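4.2 Table coverings and reported noise in shared dining rooms

The second part of the study dealt with the surfaces on which meals were served. Earlier work in residential dining rooms has looked mostly at ceilings, wall panels and floor finishes, and the table itself has received little attention. In a room where many people eat at the same time, however, the contact between dishes and tabletops is a regular source of short, sharp sounds. Residents who took part in the first round of interviews named these sounds more often than they named conversation or kitchen equipment.

Two dining rooms were selected, one at Goratley and one at Lockyer. The rooms are similar in floor area and ceiling height, and both serve lunch in a single sitting. Goratley kept its bare tabletops for the whole period. At Lockyer, the tables were fitted with a smooth, matte sheet supplied by Matico and cut to the full size of each top. The sheet was chosen because it could be wiped down between sittings with the cleaning products already in use, and because kitchen staff had asked that no loose cloth be introduced.

A total of 280 residents were invited to complete the questionnaire, and 52 staff members completed a shorter version. The questionnaire asked each person to rate the noise at lunch on a five-point scale, to say whether they had trouble following conversation at their own table, and to say whether they had left the room early in the past week. Staff were also asked how easy the tables were to clear and reset. Forms were handed out on a Wednesday in both rooms so that the menu and the number of visitors would be comparable.

Ratings at Lockyer were lower than those at Goratley on the first question, and the difference was largest among residents who wore hearing aids. The second question showed a smaller difference in the same direction. Early departures did not differ between the rooms. Several residents wrote that they left early for reasons unrelated to noise, such as appointments, drafts from the garden door or a wish to avoid the line for the elevator. The third question should therefore be read with care, and it was removed from the version used later at Closerton.

Staff comments were mixed. Most of those at Lockyer reported that dishes were quieter to set down and that stacks could be placed on the table without special care. A smaller group found that plates no longer slid easily across the surface and that clearing from one end of a long table took more effort. Two supervisors noted that crumbs were harder to see on a brown covering than on the pale tops used before – a point also raised by Rahimi in the pilot report.

Plate arrangement was considered as a separate matter. When plates are set close together, as is common before a table is laid, they may strike one another when lifted, and a covering does nothing to reduce that sound. The placement guide given to staff at Lockyer therefore treated grouped plates and individual settings as different cases. 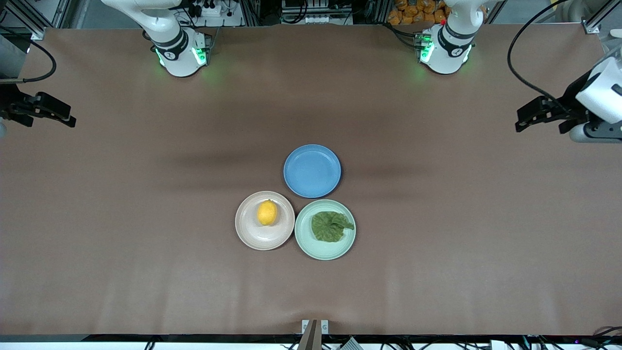
Figure 3. Three round plates in a close triangular grouping on a matte brown table covering.

The guide asked staff to lift grouped plates one at a time and to leave a hand's width between settings once the table was laid. Compliance was not measured directly. Shahab Rahimi, who led the staff interviews, found that the first instruction was widely remembered and the second was often set aside when tables were full. Seating at Lockyer was rearranged in October, and forms returned after that change were excluded from the comparison.

The cost of covering, including cutting and fitting, came to 395 dollars per long table and 50 dollars per small table. These amounts do not include replacement, and the period of observation was too short to say how long the sheets would remain in good condition under daily use.

52 shares
0 comments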